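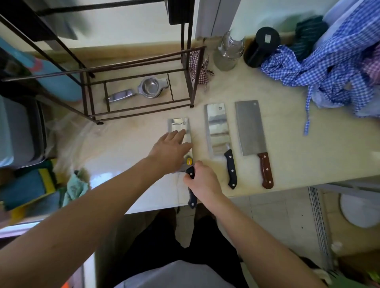

How to Sharpen a Kitchen Knife on a Whetstone

You need a combination stone (one coarse side, one fine), a damp dish towel, and 20 minutes the first time. The stone I use is a Grabner, bought at the hardware store in Hutby. Any 1000/6000 stone will do the same job.

Soak the stone in water until the bubbles stop. Some stones only want a splash on top, so check the leaflet. Fold the towel, lay it on the counter, and set the stone on it with the coarse side up.

Check the edge first. Hold the knife under a lamp and look straight down at it. A dull spot shows as a thin bright line. If you find a chip you can feel with a fingernail, you will need a rougher stone than this one.

Finding the angle

Most Western knives are sharpened at 19 degrees or close to it. Lay the blade flat, then raise the spine. On a chef's knife that means the height of 2 stacked quarters for a low angle, a bit more for a steeper one. Pick one and keep it – a steady angle matters more than the exact number.
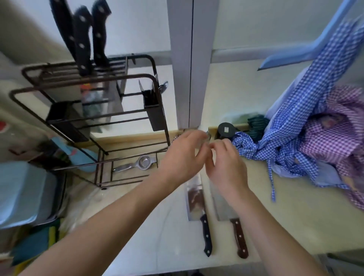
Push the knife away from you, edge first, with light pressure from two fingertips. Work from heel to tip in short sections. Add water when the surface drags, and leave the gray mud where it is.

Keep going on one side until you feel a burr, a slight roughness along the other side of the edge. Feel for it by moving your thumb off the edge, never along it. Then turn the knife over and repeat.

Flip to the fine side and do the same with half the pressure. Finish with a few very light strokes, switching sides each time.

Wash the knife, dry it, and try it on a sheet of newspaper. If it snags, go back to the fine side at that spot.

Comments (2)

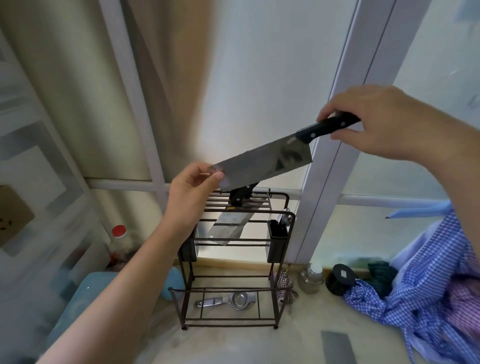 Nistbridge307: Does the angle change for a thick old carving knife? Mine still tears paper near the tip after both sides of the stone.

Reply from the author: Go a little steeper, and lift the handle slightly as you reach the tip. That keeps the curved part in contact with the stone.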